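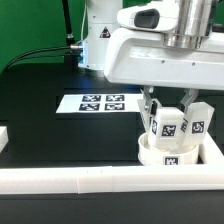 Can I trust a success rate that was measured with markers stuck on every object?

It depends on what the rate is supposed to tell you. If the claim is about the learned policy choosing good motions, markers are fair. If the claim is that the arm will cope with unmarked parts, the number says nothing yet.

Posted by relar_reader, July 28, 2023

I ask after reading a writeup from a small lab that trained an arm to place blocks in a round tray. They report 4,000 training episodes and a test of 200 trials, and the success figure looks great. But the object positions come from printed square markers, with a flat sheet of them as the reference. My boss at Sonico wants to try the method on our bins. I'm not convinced. What should I be checking before we spend money on it?

Cempaka Hidayat

I'd start with how they define success. In a lot of these papers, a block counts as placed if the tracker says its center is inside the tray, and a block propped up against the wall can pass that test.

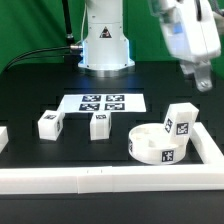
Ask for the raw trial log along with the final percentage. You want to know how many runs were thrown out as "tracking failures" before the rate was worked out. I once went through a set where 2,169 runs were recorded and the table in the paper used far fewer, with one line in an appendix to cover the difference. Dropping those runs flatters the method, as the tracker tends to lose a marker just when the gripper gets in front of it, and that's the hard part of the job.

Also check whether the start positions in the 200 trials were drawn the same way as in training. If they were, you're looking at a repeat of what it already knows. Ask them to run 100 more with the tray moved.

vendik_mike

markers are fine, everybody uses them. just buy a better camera

Old Santoso Hand

Disagree with the post above. A better camera won't help if the policy takes marker poses as input and your bins have no markers. You'd need a separate pose estimator, and its errors won't look like the ones the policy was trained with. I'd put noise on the marker poses first and see how fast the success rate drops. It's a cheap test and the lab should be able to do it by the end of August. If they won't share the curve, I wouldn't take the method any further.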